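Search this wiki
Go Search

Lukia (pear)

Lukia is a late pear variety from the hills near Indale. The fruit is yellow-green when ripe, and it is eaten fresh or cooked in syrup. Growers pick it before the first frost and keep it in cool rooms until December.

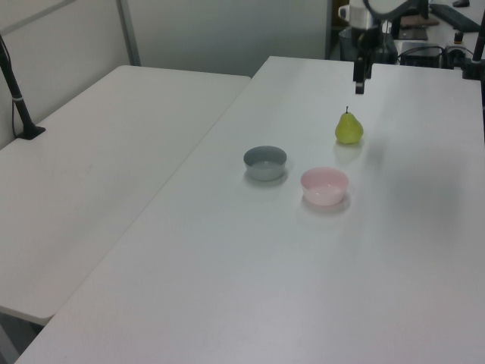 The tree grows slowly and needs a second variety close to it for pollination — most often Lustutar, which flowers in the same week. In 2020 the district had 3899 registered trees, and 2753 of them stood in old orchards above 400 meters.

See also: Szilágyi (pear)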